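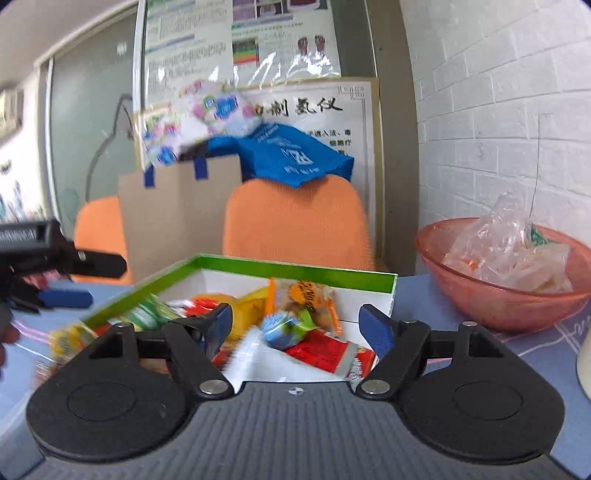 Ticket 2156: Gernel trench coat, belt loops and dye transfer
Print this page | E-mail this page
Status: closed, with reservations
Last updated: June

Opened by: Zuzana Kováčik, Stenddale shop
Assigned to: Oldřich Tóth, garment care desk

Problem as reported
Customer bought the Gernel trench in stone, size 40, and wore it over dark jeans. There is now a blue shadow across the inside hem and the back of the belt. She would like the coat to be stone again. She also says the left belt loop is coming away, and she mentions the loop in a tone that suggests it is the one she is really angry about.

9:10, Zuzana
Coat is here on the counter. Blue is worst along the back hem where it rubs when she sits. Belt has a stripe on the inside only. Loop is hanging by a few stitches. I told her we would not put it in the machine until you had answered, so please answer.

9:35, Oldřich
Don't put it in the machine. Two questions. What does the care label say, and what are the jeans?

9:50, Zuzana
Label says 29 degrees. I read it twice. The jeans are Urban, the raw indigo ones, unwashed on purpose. She was told by the man who sold them that washing them would ruin their character.

10:05, Oldřich
Their character has moved to the coat. The label should say 30, by the way. Gramari printed that run of labels and they have been asked about it. No washing machine I have met has a setting for 29, so treat it as cool and move on.

Try this on the belt first:
1. Cold water and a little plain liquid soap on a white cloth. White, please. Last time someone used the red one.
2. Dab from the back of the fabric. No rubbing.
3. Leave it for 5 minutes, rinse with a clean damp cloth, press with a dry one.
4. Look at it in daylight by the door. Everything looks clean under the shop lights. We paid extra for that.

11:20, Zuzana
Belt done. Cloth came away blue, belt is paler but there is still a faint line. Did it again, line fainter. Customer phoned to ask if we had considered simply giving her a new coat. I said we were at the dabbing stage.

11:40, Oldřich
Good. If the cloth is still picking up color, keep going. When it stops, stop, whatever the belt looks like. Then the hem, same way, in short sections so you don't get a tide mark. If you do get a tide mark, damp the whole hem evenly and let it dry flat. No iron and no hair dryer, heat will set what's left and then it belongs to the coat for good.

2:15, Zuzana
Hem done. No tide mark. Well, one, but I damped the whole thing as instructed and it's drying on the back table. Will look tomorrow.

Next day, 9:05, Zuzana
Dry. Hem is clean from arm's length. If you turn it up and look for the blue you can find it, and she will. Belt is fine on the outside, which was never dirty.

9:20, Oldřich
I'd call that a result. Now the loop. Is the fabric torn or is it only the thread?

9:30, Zuzana
Thread. The cloth is sound. Only the top end has gone.

9:45, Oldřich
Then it's a sewing fault and we fix it free. Match the thread, go through the old holes, bar tack at the top. Do the right loop as well while you're there, it was made by the same machine on the same day and I don't trust it. Tell her to wash the jeans on their own, inside out, until the water runs clear, or else wear the coat with something less interesting.

1:30, Zuzana
Both loops done. Customer collected. She tried the coat on in front of the long mirror, tied the belt, untied it, tied it again and said it was acceptable. She was wearing the jeans.

1:40, Oldřich
Closing. Please keep the blue cloth out of the general wash.

Follow-up: care label query still open with Gramari. They have replied that 29 is cooler than 30 and therefore safe.

Contact the garment care desk | Copyright Gernel | Back to top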